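Tips for sharing a shop with a robot

We got our first arm at Wendt in May, and I'll admit I grumbled. My old job was opening and closing drawers to test them, 60 pulls apiece, and my wrists knew it. Now the arm pulls and I write the programs, which I try out on screen first. So, a few things I've picked up!
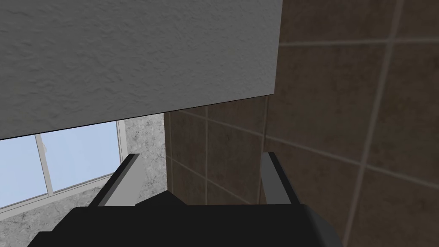
Run every new program slow, all the way through, with the fingers open and nothing to grab. Hauke Teuber skipped that once and we spent 8 days waiting on a part (he still buys the donuts).

Drawers are fussier than you'd think. Wipe the handles, check the screws, and teach one drawer at a time. I like a practice room with some clutter in it, like a leafy plant and a little microphone on top of the dresser, and two drawers in different colors so you can say "the teal one" and everybody knows which you mean. 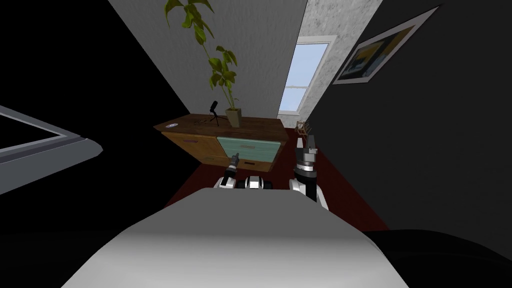
Talk to your crew before you change who does what. Kaj Norðdahl was sure he'd be out the door, and now he trains the new folks. When he's stuck he hollers for me. With a tan drawer on the left and a teal one on the right, we can sort it out over the phone.

Oh, and stretch your wrists anyway. Typing gets them too.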